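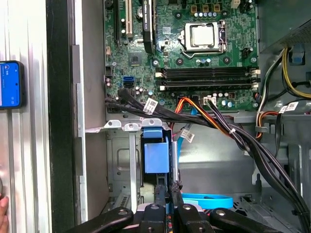 Old tower won't see its hard drive – my log so far. I've had this PC (a Bittencourt office tower, second-hand) since June and it has been fine until last week, when it started stopping at "no boot device" on maybe every other start. I've left it open on its side while I work through things, with the cooler off so I could clean off the old paste, and the processor's metal lid looks nice and shiny! Both the memory slots in that shot look empty too. My first suspect is the cabling, as there's a thin blue SATA cable hanging down past the power leads and I've never trusted it.

What I'd tried before opening it up: reset the BIOS to defaults, changed the boot order, changed it back again. Vesus Disk Check (the free one) ran once, got to 17 per cent and then lost the drive completely. The error in its report was code 110, which their help page calls "device not responding" and leaves it there. Very helpful.
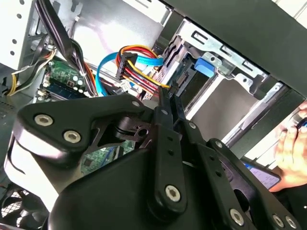 Next job was the power side. The lead feeding the drive is shared with the DVD writer, and I'd read on the Clodover forum that a slack pin in one of those can drop a drive for a split second, long enough for Windows to lose the plot. I pushed it home firmly and got 12 good starts in a row. Then I nudged the case with my knee and we were back to the error – so I'm fairly sure it's something that moves, and I don't much fancy blaming the board yet.

Wellington Moura replied on the ticket and asked for the SMART readings. I sent them over: no reallocated sectors, no pending ones, and a cable error count of 102, which he thought was high for a drive this age.

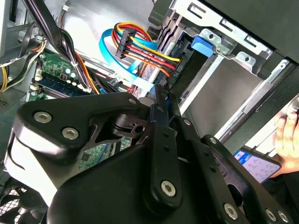

Can a worn SATA data cable cause this if the drive itself is healthy?
A worn or badly seated cable is enough to do it. The drive carries on spinning, the board stops hearing from it, and the cable error count creeps up each time. Swap the cable first and use a different port while you're in there, then see if the count stays put.

So that's the plan. I've ordered a Buneck cable with the metal clips (the old one hasn't got any) and I'll try the drive in the other PC tonight. If it behaves in there I'll stop worrying about my photos, which are backed up, mostly.

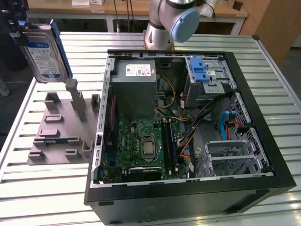
Case on its side, hard drive out of the bay.

Status: open, waiting on the new cable. I'll post the error count again once it's in.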